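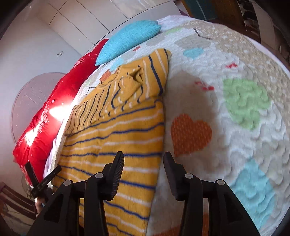

**Cuaderno de taller, tejidos. Febrero, 9:40**

Sigo con lo del encogido. Retomo donde lo dejé: la muestra Fernden sin bloquear ya está medida y apuntada en la hoja de la puerta, la Dastarstead falta todavía. No mezclar las etiquetas otra vez, por favor, que perdimos una mañana entera con eso.

Datos de partida para quien lea esto sin contexto:

- montaje: 46 puntos, agujas rectas, punto jersey con orillo de elástico
- muestras: 2 por lana, una va al agua y la otra se queda de testigo
- remojo en la pila pequeña, jabón neutro, sin frotar
- secado en plano sobre toalla, lejos del radiador

La Nambiar me tiene mosqueada. En el ovillo parece redonda y firme, y en cuanto la tejes se abre, se le ve el hilo interior. Con aguja un número menor mejora pero pierde caída. Athina dice que es la torsión y que no le busque más. Puede ser. De todas formas quiero probarla a doble cabo antes de descartarla, aunque nos suba el peso.

**Rayas**

Problema de siempre: el salto de color en el lateral. He probado tres cosas.

1. Subir el hilo por el borde cruzándolo cada dos vueltas. Queda limpio pero tira si no vas con cuidado, y el lateral acaba más corto que el centro.
2. Cortar y rematar cada raya. Un horror de cabos. Solo para rayas anchas.
3. Subirlo sin cruzar. Rápido, quedan bucles flojos por dentro. Para un adulto vale, para ropa de niño no, se enganchan los dedos.

Me quedo con la 1, aflojando la mano en el primer punto. Hay que escribirlo así en el patrón, con todas las letras, porque en la versión anterior poníamos "subir el hilo" y cada cual lo entendió como quiso.

Otra cosa: los azules. La prueba de sangrado de la Pullstead marina la hice con un trapo blanco mojado y manchó. Poco, pero manchó. Repetir con vinagre?? Athina no cree en el vinagre para tintes ya fijados y seguramente tiene razon. Entonces remojo previo de la madeja entera, agua templada, cambiar hasta que salga clara. Apuntar cuántos cambios hicieron falta, que luego nos lo preguntan.

**11:15**

Sacada la Dastarstead del agua. Al tacto bien, algo más esponjosa. No mido hasta que esté seca del todo, la otra vez medí húmeda y hubo que tirar los numeros.

Tensión: he estado tejiendo más apretado que Athina, se nota comparando testigos. Propongo que las dos muestras de cada lana las teja la misma persona y que se ponga la inicial en la etiqueta. Parece de cajón pero no lo estábamos haciendo.

Canesú: deshecho hasta la sisa. Las disminuciones caían justo en el cambio de raya y se veía un escalón feo en el hombro. Correr todo una vuelta hacia arriba. Con eso la raya llega entera a la costura, creo. Falta comprobarlo en la talla pequeña, donde hay menos vueltas y a lo mejor no cuadra.

**Pendiente**

- Pedir 200 g más de Fernden, mismo baño si queda. Si no queda, avisar antes de comprar
- Dastarstead: medir seca y pasar a la hoja
- Nambiar a doble cabo, con testigo
- cambiar el texto del patrón, sección rayas
- alfileres en T, los de la caja están oxidados y dejan marca
- devolverle a Athina Mavromatis la cinta métrica buena (la tengo yo, perdón)

La báscula vuelve a bailar en los pesos pequeños. He puesto pila nueva y sigue igual. De momento pesar las muestras en la de la cocina y anotarlo al lado.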